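How to Run a Robot Demo for Visitors Without Losing the Room

We opened the Malley lab to the public in February, and I was put in charge of the table. These are my notes for whoever inherits it.

Step 1. Pick a task people do before breakfast. Visitors will forgive a robot for being slow at something they understand. Brayan Montoya wanted to show pallet sorting and lost the vote. We went with kitchen things.

Step 2. Mark the table in black marker. Corners are enough. Every object goes back to its mark between runs, including when a grandfather has picked it up to see if it's real.
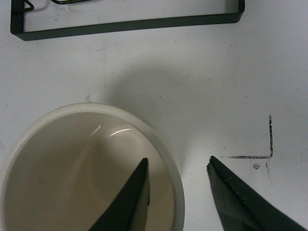

Step 3. Rehearse with the talking switched on. Our arm behaved beautifully for 15 runs in silence, then Estela Toledo began narrating and finished her speech long before it finished its reach. Write a longer speech. Leave a gap for "Is it stuck?" — you'll be asked that more than anything else.

Step 4. Choose your props with some contrast. A white bowl on a white table is a fair test, and you may want to save it for the second half. Mugs are good value. Everyone has an opinion on how a mug should be held, and most will share it. 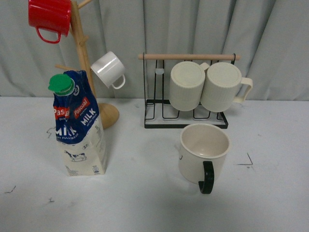 Step 5. Keep groups to 7. At 8, someone ends up behind Pouran Sharifi, who is tall and won't sit.

Step 6. Put one person on the stop button and give them no other duties. Oriana Gaete did this for us while also handing out stickers. We have since bought a sticker table.

Step 7. Let it fail in public. Say what went wrong in one sentence, reset, go again. The dropped attempts got more applause than the clean ones, and I've decided not to take that personally.

Pack the props in the order you set them out, and write the arm's home position on the lid of the box.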